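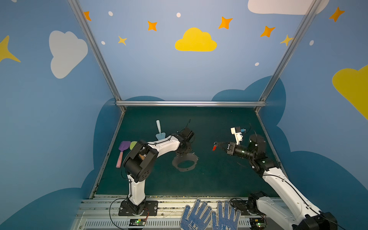

Cartoon clouds, stars and dots on sky blue.

Dremudeck Wall Decal Kit: a long and mostly happy review
By Gadisa Tamiru
16 Mar 2018
41 shares | 7 comments

My sister moved into a rental last fall with a four-year-old who had one request for his new bedroom, and the request was "outside, but inside." She called me, because I'm the one in the family who owns a decent ladder, and I said yes before I had given a minute's thought to what outside-but-inside might involve. We talked about murals. We talked about stencils, which I did once in a bathroom and would rather not do again. In the end we did what most people with a landlord do, and went looking for stickers.

The kit we bought is the Dremudeck, made by a small company called Birari, and I've now put it up twice (once in my nephew's room and once, because I enjoyed the first one so much, in the little hallway outside my own kids' room). So I've lived with it a while and had time to get past that first evening glow when everything you've just put on a wall looks wonderful.

What comes in the box

You get 80 pieces on seven sheets, a plastic smoothing card, and a folded paper guide with a few suggested layouts. There are clouds in several sizes, stars, and a whole crowd of dots, which I thought were filler when I first saw them and now think are the best part of the kit. The clouds are a soft cartoon style with rounded bottoms. No faces on them, thank goodness. My sister had found another set where every cloud was smiling, and my nephew said he wouldn't be able to sleep with them all looking at him, and I saw his point.

I paid $41 at Shboul, the paint and paper store near us, and they had it on the shelf next to the borders. Not cheap for stickers, I know! I stood there with the box in my hand for quite a while. But I've bought cheap ones before, and I spent a weekend with a hair dryer and a bottle of cooking oil getting the leftovers off a closet door, so I was ready to pay a bit more.

The backing paper is printed with faint lines so that you can trim it straight, and each sheet peels away without curling into a tube. The matte finish is lovely. Older decals I've used had a shine to them, and at night, with a lamp on, all you noticed was the shine. These sit back into the wall. From the doorway my mother took them for paint, and she has been looking at walls critically since before I was born.

Paint first, and wait

Please don't skip this part. The guide says to wait three weeks after painting before you put anything up, and I know how long that sounds when a small child is asking you every morning whether it's cloud day. We painted my nephew's room in January, a nice mild sky blue in an eggshell finish, and we did wait. In my own hallway I got impatient and put up a test cloud after one week. It stuck fine. Then I moved it, and a patch of fresh paint came along with it, and I had to sand and touch up the spot and then wait all over again. Serves me right.

On the color, go a step lighter than you think you want. We had two sample cards taped up side by side, and the one that looked timid in the store was plenty blue once it had gone all the way around the room. White clouds need some contrast to show up, but they don't need much. If your sky gets too strong, the room starts to feel smaller, and the clouds look as though they've been cut out and pasted there, and of course they have been, but you'd like to forget it.

Wipe the wall down with a barely damp cloth and let it dry overnight. I used plain water. Anything with soap or polish in it can leave a film, and then the edges lift in a month or so and you blame the decals.

Putting them up

Start with the big clouds. I cut loose pieces of newspaper to the same shapes and taped those up first with painter's tape, and then we all stood back and had opinions. My brother-in-law wanted everything evenly spaced. My sister wanted it all in one corner like weather coming in. My nephew wanted all of it down low where he could reach. We ended up with a big gathering of clouds behind the bed that thins out toward the window, and a few stars at pillow height for him, and I think he was the one with the best eye.

Once the big ones are placed, peel back a strip at the top, press it lightly, and work your way down with the smoothing card while somebody else pulls the backing. You can do it alone with the small pieces. With the largest cloud I really wouldn't try it. I did, in the hallway, and it folded over onto itself and I spent a long, quiet time getting it apart again. It did come apart, I should say, and it went up with only one small crease that you'd have to hunt for.

The smoothing card that comes in the box is the one thing I'd call poor. It's stiff, and one edge on ours had a little burr that left a scratch in a cloud. I wrapped it in an old sock and got on with it, and later my friend Shivam Katiyar lent me his Ferby squeegee, which has a felt edge and a fat comfortable handle, and that was so much nicer that I bought my own. If you're doing a whole room, get something with felt on it. If you're only doing a few pieces, the sock is fine.

Save the dots for last, and put up fewer than you have. They're wonderful for covering things. We had an old nail hole I hadn't filled well enough and a scuff near the light switch, and both are now under dots. They also tie the clouds together, so that your eye wanders along from one to the next. But it's very easy to get carried away, especially with a helper handing them to you as fast as you can stick them. We took a good many down the following morning.

How they've held up

The bedroom set has been up through a winter of dry heat, and nothing has lifted there apart from one star above the radiator. I've pressed it back a few times and it's beginning to collect lint, so I expect I'll replace it. You can't buy single sheets from Birari, which is a shame. I wrote and asked, and got a kind reply saying they'd heard this from other customers, and a few spare stars in an envelope, which I thought was very decent of them.

The hallway gets rougher treatment. Backpacks drag along it, and somebody (I have my suspicions) went over a low cloud with a washable marker. It wiped off with a damp cloth and left no shadow at all. Crayon was harder. I rubbed at it with a little baking soda on my fingertip, and the crayon came off along with a touch of the printing, so go gently.

Moving them is easier than I'd hoped. The big clouds will stand being moved a couple of times if you peel slowly from a corner and keep the sheet low and close to the wall. The dots are so small that they stretch as you pull, and after that they're more egg than dot. I've stopped moving dots.
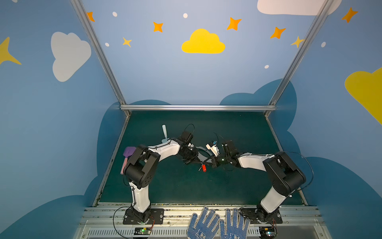
Will the decals stick to a textured wall?
Light texture is fine as long as the paint is clean and fully cured, but on heavy orange peel or anything sandy the edges will start to lift, and you'd be better off putting up one dot as a test and leaving it for a week.

What I'd change

I'd like a wider range of cloud sizes. The guide shows a layout for a full wall, and to make it look like the drawing you'd want two boxes at least, though the front of the package suggests one is plenty. One box does nicely for the wall behind a bed, or for a narrow hallway like mine. For four walls, plan on more, or do as we did and let most of the room be plain sky. I've come to like that better anyway. It leaves a place to hang the school drawings.

I'd also like the guide to be printed larger. The wording is clear and friendly, and whoever wrote it has obviously hung a decal or two, but the type is tiny, and I was reading it from the top of a ladder with my glasses pushed up in my hair where I couldn't find them.

And I wish the stars came in a warmer shade. They look lovely by day. In lamplight they go a bit greenish against our blue. It may be our bulbs. My sister says she can't see it at all.

Who it suits

If you rent, or if you have a child who changes favorites with the season, I'd buy this one without much worry. If you own your place and you're patient and good with a brush, you could paint clouds for the price of a sample pot and a sponge, and they'd last longer. My nephew, for his part, has asked whether there is a kit with rain.

41 shares | Back to comments (7)
Contact | Write for us | © 2018 Gadisa Tamiru. All rights reserved. | Back to top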